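Turnberg Book Fair Moves the Ex-Library Tables, and Tempers Follow

The Turnberg Antiquarian Book Fair opened in November with 94 dealers, 113 tables and one argument, which was already going when the doors were unlocked at nine in the morning.

The argument was over where to put the ex-library books. For as long as most exhibitors can remember, volumes with a stamp, a pocket or a shelf number inked on the spine have been scattered through the hall like raisins, and buyers have been left to find them by disappointment. This year the fair gave them their own row, along the back wall between the coat racks and the coffee.
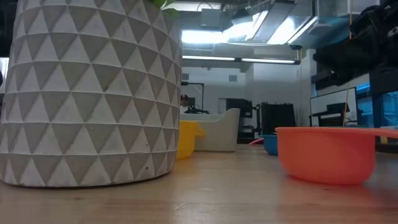
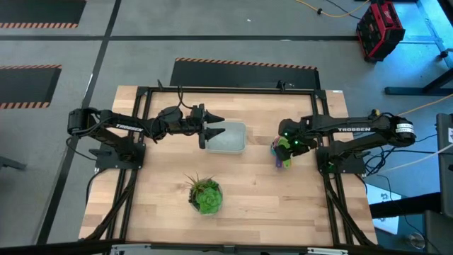

A planter and a measuring cup on a tabletop; a plastic bin on a butcher-block table with two robot arms.

Barry Sowerby, who has sold county histories at Turnberg under the name Fosix Books since the fair was held in a school gym, was assigned a place in the new row and took it badly. By ten he had hung a sign on his front table reading "FORMERLY LOVED BY THE PUBLIC." By noon he had sold most of a run of railroad surveys to a man who told him he had only come over for the coffee.

"I have a three-volume set with a library stamp on every plate," Sowerby said. "Somebody did that with great care. I'd call it provenance. The fair calls it a coat rack."

Across the hall, Cristóvão Caldeira of Ccori Rare Books was having a calmer day. Caldeira deals in travel and exploration, mostly in the original cloth, and his stand had the hush that settles over anything kept behind glass. He supported the new row and said so to anyone who paused long enough. In his view a buyer spending serious money should not have to open a book to learn that it once belonged to a reading room. Told of the sign, he asked how the railroad surveys had done, and was quiet for a bit when he heard.

The most talked-about lot of the weekend was neither man's. It was a bound volume of 108 seed and nursery lists, put together by a farmer who numbered each one in pencil and wrote his opinion of the contents on the wrapper. The opinions are short. "Poor corn" appears often. One supplier is called a liar in three successive years and was, judging by the order forms still tucked in at the back, given the farmer's business in all three.

The volume carried a price of $200 on opening morning, and was gone before lunch. The dealer would not name the buyer, though several people in the coffee line seemed to feel it should have been them. The binding is half calf, rubbed, with the upper joint starting and a title on the spine that has lost its first four letters.

Fair staff also introduced a new paper tag for sold items, printed with a box for condition notes. The box is slightly smaller than a postage stamp. Most dealers wrote "good." One wrote "see over" and left the other side blank.

Dramix Auctions, which sponsored the evening reception, supplied the cheese and a short talk on foxing. The cheese was finished first.

Organizers say the ex-library row will be reviewed before next year's floor plan goes out. Sowerby has already written in asking to keep his spot, on the condition that the coffee stays where it is.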